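How I taught my dog to settle on a mat

I put this off for ages. Clandel was nearly two before I got round to mat training, and by then he had decided that every visitor to our house had come specifically to see him, and that any plate on any table was a group project. He's a spaniel cross with springs for legs and I love him to bits, but having a cup of tea with a friend had become a contact sport.

A settle is simply the dog going to a particular spot, lying down and staying relaxed there until you say otherwise. It's a bit different from a strict down-stay. I don't mind if he flops onto his side, chews his foot or rearranges himself, so long as he's on the mat and he's calm.

What you need

A mat, first of all. I use a thin cotton bath mat that rolls up and goes in my bag, but a folded blanket or a bit of old fleece would do. Pick something you can put away between sessions. If it's lying on the floor all day it turns into furniture and stops meaning anything to the dog.

You'll also want treats, and I'd go for two sorts. Dull ones (a handful of his normal kibble) for the lying about, and something a bit nicer for the harder bits later on. Take them out of his daily food so you don't end up with a barrel. Clandel gets 200 g of dry food a day and on training days a good scoop of it goes in my pocket.

Choose a time when your dog has had a walk and been out for a wee. Mid-afternoon was best for us. Straight before dinner was hopeless!

Step one: make the mat interesting

Put the mat down as if it's the most fascinating thing you own, then stand back and say nothing. Your dog will probably wander over for a sniff. The moment a paw touches it, say "yes" (or click, if you use a clicker) and drop a treat on the mat. Then toss another one a little way off so he has to leave and come back.

Do that ten or so times and stop. Pick up the mat, put it away, go and do something else. I kept our first sessions to two minutes and I still think that was plenty.

If your dog ignores the mat completely, scatter a few bits of kibble on it to get things going. Just don't drag him over by the collar.

Step two: wait for the lie down

Once he's marching onto the mat with purpose, hold the treat back for a second or two. Most dogs will offer you something — a sit, a stare, a huffy sort of bow. If he lies down, make a big fuss of it with three or four treats, one after another, placed between his front paws. Low down is best. If you feed from up high he'll pop up to meet your hand and you'll be rewarding the popping up.

If he already knows "down" you can ask for it the first few times, then see whether he'll do it without being told. Clandel worked it out on the second evening and looked extremely pleased with himself.

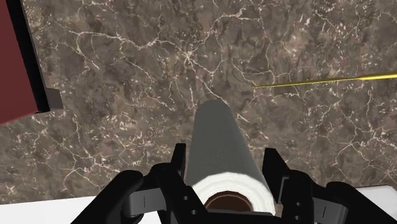

Should I use a lead while we're learning this?

Indoors I'd leave it off, so that staying on the mat is the dog's own choice. In a café or a friend's garden keep it on, with enough slack that he can lie down comfortably, and loop the end under your foot.

Step three: stretch out the time

Now we get to the boring part, and boring is what you're after. Sit on a chair next to the mat with a book. Drop a treat between his paws every few seconds to begin with, then every ten, then whenever you turn a page. Don't chat to him. Don't gaze at him lovingly either, which I found very hard.

My trainer, Oratile Chauke, told me to look for a hip rolling over to one side, because a dog lying square like a sphinx is still ready to launch. She was right. Once I began saving the nicer treats for the rolled hip, he went floppy much sooner.

Should he get up, wait. Give him a chance to lie down again on his own. If he wanders off three times in a row then you've asked for too long, so make the next go shorter and finish there.

Step four: add the word and the release

I say "settle" just as he's stepping onto the mat, and after a few days I started saying it when he was a pace or two away. Build up to across the room slowly. Use any word you like as long as the whole household agrees on it (we had "settle", "mat" and "bed" all going at once for a week and the poor dog was baffled).

You need a word that means he's finished as well. Ours is "off you go", and I toss a treat away from the mat as I say it. Skip this and he'll decide for himself when it's over.

Step five: make life happen around him

Start small. Stand up and sit down again. Take one step away and come back. Walk to the kettle. Open a cupboard, drop a spoon, knock on the table. Reward him for each one he lies through, and go back to easier things if he's struggling.

The doorbell was our big one and I'd save it for last. I played a recording on my phone at the lowest volume for days before I got anyone to press the real button.

Taking it out and about

Expect to go backwards a bit the first time you try this somewhere new. Dogs are not great at guessing that a rule from the kitchen also counts in the pub! Go at a quiet hour, pick a corner table, get the mat down before you order and feed generously. Ten minutes and home is a good first trip. We did our first one in June, outside in the shade, and left while he was still doing well.

These days he manages a whole lunch, provided there's no sausage involved. I still carry kibble and I still slip him a piece now and then for lying there quietly. Next job is getting him to do it at the vet's, where the waiting room has a cat shelf.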